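3.2 Household vocabulary and the problem of the shared word

The second part of our survey looked at the names that speakers give to small domestic tasks. In Stonetetti and Arango the same verb is used for wiping a table, for drying the dishes and for cleaning a child's face. In Trorkia, which lies on the other side of the river, speakers divide these tasks between two verbs, and the choice depends on whether the cloth is folded or not. We did not expect such a clear border, because the three towns share one market and most families have relatives on both sides.

The material consists of 2905 short answers, collected in April in the homes of the participants. Each person was asked to tell in their own words what they do in the morning before leaving the house. We did not give them a list of verbs to choose from. An earlier study in Cemero used such a list, and we believe that it pushed the speakers toward the school language. Older speakers in particular tend to select the word that they think is correct, and they keep the home word for themselves.
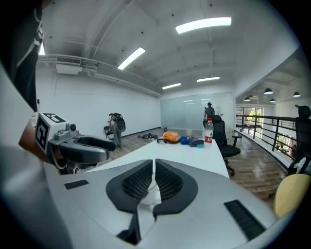 Yae Oshima
Corresponding author, field interviews and transcription

Figure 6. Two hand-held grippers in a room with a long white table.

After transcription, we removed the answers in which no domestic task was named, as well as the answers where a second family member was speaking at the same time. We then marked every verb together with its object. The pair is important for our question - a verb alone tells us very little about the dialect, but a verb with "plate" or "window" often places the speaker on one bank of the river.

In 442 answers the speaker used both systems in one story. Most of these speakers were born in Trorkia and moved to Stonetetti after marriage. They usually begin with the verb of the new town and go back to the older one when they talk about their mother's kitchen. One woman corrected herself twice, then laughed and said that the plates do not mind what it is called. We kept this answer in the material, but we counted only her first choice.

Age has a weaker effect than we supposed. Young speakers in Arango use the single verb as often as their grandparents do, also when they speak with visitors. The folded cloth rule in Trorkia seems to be less stable. Several school-age participants knew both verbs but could not explain the difference, and some of them used the two in free variation. Whether this is a real change or only a stage in learning cannot be decided from our data. We return to this question in section 4, where the same speakers are compared by the street in which they grew up.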